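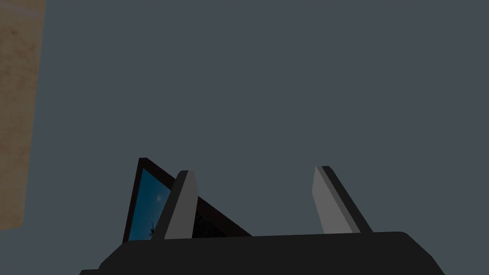 Wrist view in Rindomico 2: fingers open, nothing held, a lit screen just beyond the left one.

August
By Elaine Falcão, Pellness

DREKSTEAD: Rindomico 2 is out today, and I get to write the announcement because I lost the argument about who should (I also wrote most of the release notes, so there's a certain logic to it). If you already run the first version, the installer will find it, ask you one question about where your scenes live, and leave your old planner in place until you remove it yourself. If you've never heard of us, hello! Pellness makes planning software for robot arms, and Rindomico is the part of it where you try out a grasp in simulation before you let a real arm anywhere near your shelves.

The big change is in how the planner looks at things from the wrist. In the first version we built one map of the scene from the outside, handed it to the planner, and treated the wrist view as something for people to look at when a run went wrong. That was fine for boxes. It was much less fine for anything tall and thin, and it was pretty bad for flat things standing at an angle, where the fingers hide a good part of the object just when you'd like to know where its edge is. We kept getting scenes from customers where the plan looked sensible from across the room and silly from the wrist.

So the wrist view is now part of planning. Each time the gripper moves, Rindomico 2 works out which parts of the scene the fingers and the palm are covering, marks those parts as unknown, and keeps what it knew about them from earlier views with a confidence that fades. You can set how quickly it fades. I like mine slow. Mieczysław likes his fast, and he wrote the thing, so the default is fast, but it's one slider in the scene panel and you're welcome to side with me.

We ran it against the 845 scenes in our regression set, which has been growing since before I joined and includes some truly peculiar household clutter. The first planner gave up on 42 of them. By giving up I mean it returned no plan at all, with that little gray message everybody hates. Rindomico 2 returns a plan for all but a handful, and for the leftovers it tells you which object it couldn't get around and where it would have liked to look from. I'm nearly as pleased with the message as I am with the plans! Those are simulated scenes, by the way, and a plan coming back is a different thing from a real object ending up in a real bin. We've got hardware tests going with the people at Brzozowska and we'll publish those separately, including the parts we don't enjoy.

A word about screens, since so many of you asked. A lit display in a scene used to confuse our segmentation no end. Put a picture of a landscape on a tablet and the old version would sometimes decide there was a hole in the world at that spot, with a very distant object on the other side. Version 2 looks for the dark border first and treats everything inside it as one flat surface, whatever happens to be showing. It works well on tilted panels. It works less well on displays with no border at all, and if you have a lot of those I'd turn on the depth check in the perception tab and put up with the slower runs.

Then there are sticks. Dowels, handles, branches, broom ends, anything round and upright with a rough surface. People assume these are easy because a parallel gripper seems made for them, and the closing motion is indeed simple. The approach is where the old planner got into trouble. It would pick a lovely pair of contact points and then swing the palm through whatever was standing behind. You can now tell Rindomico to plan the palm and the fingers as separate shapes with separate margins, so that the fingers may go in close while the palm keeps its distance from the neighbors. Margins are set per scene or per object. I'd start with the defaults and change one of them at a time, which I say as somebody who changed four at once and lost an afternoon.

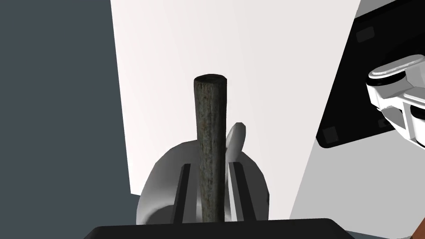
Aatos Partanen wrote back during the preview to say that separate palm margins were the first thing he'd switch on and the last he'd give up, and that he'd happily trade half of the display options for a second set of margins that applied only while backing out. He's going to get his wish in a later update (the backing-out margins, I mean; the display options are staying, Aatos). The planner already treats the retreat as its own stage internally, so it's mostly a question of finding room in the panel without turning it into an airplane cockpit.

Speed, then. A single-object plan in an ordinary scene now comes back in up to 36 milliseconds on our office workstation, and cluttered scenes take longer than that, sometimes a lot longer if you've asked for the slow confidence fade. We decided against printing a big comparison chart. Your scenes aren't our scenes, and the profiler is built in now, so you can press P during any run and get the time for each stage stacked up beside the wrist view. If the perception stage is taking most of it, try lowering the texture detail on your background surfaces. Plain walls are fine. We've seen people spend ages on beautiful wallpaper that the planner throws away in its first pass.

Two-arm scenes work, with some caveats. If a second arm is in the same scene, Rindomico 2 will treat it as a moving obstacle and replan when its path changes. It won't coordinate the two for you, and it won't pass an object from one to the other. We have a branch that does handovers on good days and I've been told firmly not to promise anything about it here. What you can do is load a recorded path for the second arm and scrub back and forth along it to see where your plan gets tight. I've found this strangely absorbing. There's a shortcut for dropping a marker at the tightest point and jumping back to it from the wrist view.

For those of you who script everything, the scripting interface has kept its old names wherever we could manage it. The two calls that did change are the one that requests a grasp, which now takes a viewpoint as well as an object, and the one that exports a plan, which includes the unknown regions unless you tell it to leave them out. Old scripts will run with a warning. Please don't silence the warning and forget about it! The compatibility layer goes away in the next major version, and Bogdan Zawadzka, whose inbox receives the consequences, would like me to put that in bold. This is plain text, so imagine it.

Installation is the same as ever. Download, unpack, point it at your license file. Existing customers with a current support plan get version 2 at no charge, and classroom licenses carry over too. Anyone else can use the trial, which has every feature and a limit on the number of saved scenes. The manual has been rewritten from the first page by Iara Zúñiga, and I can say with a straight face that it's pleasant to read. The chapter on viewpoints has exercises in it, and I'd begin there even if you've been using Rindomico for years.

Things that still bother me, and that we're working on: transparent objects are poor, soft bags are worse, and if you rename an object while a plan is running the old name hangs around in the log until you restart. There's a workaround for the last one in the known issues page. Saving under a new scene name also clears it, which I discovered by accident and haven't got round to adding.

We'll be doing an open demo at the Drekstead office later in the month, starting at 3 p.m., with the planner up on the wall and a pile of scenes that people have sent in. Bring your own if you'd like to see it tried live. Files in the old scene format are fine. Press and customer questions can both go to the Pellness front desk, who'll pass them along to me, and I do answer, usually after lunch.

Comments

gripmonkey: Does the fade setting get saved with the scene or with the user profile? In v1 the equivalent was in the profile and it made sharing scenes a pain.

Elaine Falcão: With the scene now! The profile only holds your starting value for new ones.

T. in the back office: Tried the trial on our mop handle scene, which is the one that gave me the gray message all spring. Got a plan. The retreat clips the bucket a bit so put me down for those backing-out margins too.

oldscripts: Is the warning one per call or one per run? Asking because I have a loop.

Bogdan Zawadzka: One per call. Fix the loop.

lowpoly_anna: Pleased about the screens. Would love the same treatment for mirrors someday.

Recent from Pellness

Writing a scene file by hand, part two
Known issues in Rindomico 2
Viewpoints: a chapter from the new manual
Notes from our hardware days with Brzozowska
Moving your old scenes across
Open demo in Drekstead: how to send us a scene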